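Can a small church group register as a place of worship if it meets in a rented room?

Chaimae Ait Ali
We are a fellowship of 13 families in Lougher. Since February we meet in a rented hall, and some neighbours have complained to the council about us. They say that we have no right to hold prayers there. Nobody has been violent, but twice our notices were torn down and the children are now afraid. Is it necessary to register before we can worship, and to whom should we report the notices? I wrote to the landlord - he did not answer yet.

Eifion Gwynne
Meeting for prayer does not need registration in England and Wales. Registration is a different thing, it matters for example if you want to hold weddings. What you must check is your rental agreement and the planning use of the hall. Ask the council in writing which use class the building has, and keep the reply.
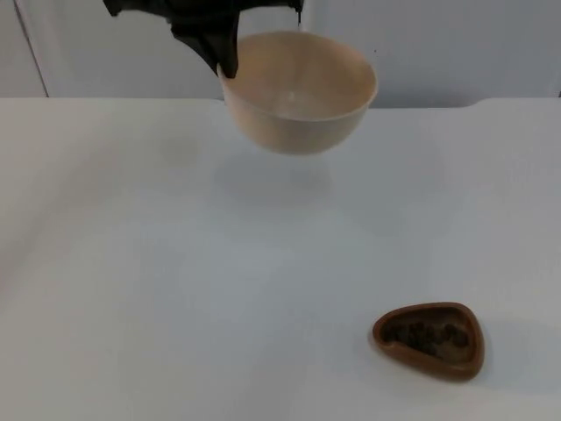
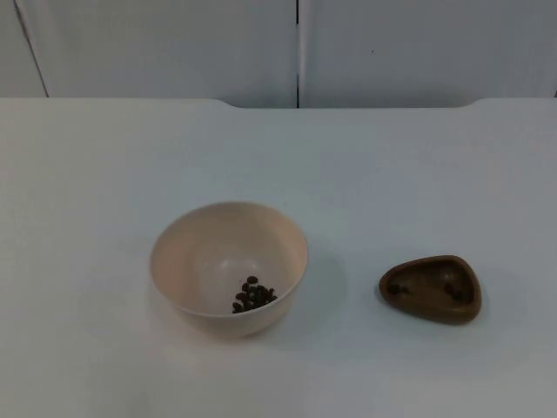 The off-white bowl on the white table, and also the small brown dish, in the second photo both with beans.

Zulkifli Simanjuntak
Our group in Plasitz had the same trouble. Please report the torn notices to the police on the 101 number, even if it seems a small matter. Say clearly that you think it was done because of your religion, so they can record it as a hate incident. Write down each time with the date and take a photo - we did not do this at first and I regret it. Later we invited the neighbours for a meal, and two of them came.

Rhiannon Wogan
same here, council took ages. dont give up

We use cookies to remember your settings. Accept or manage your choices.

Contact us | Copyright Dernel Community Help | Back to top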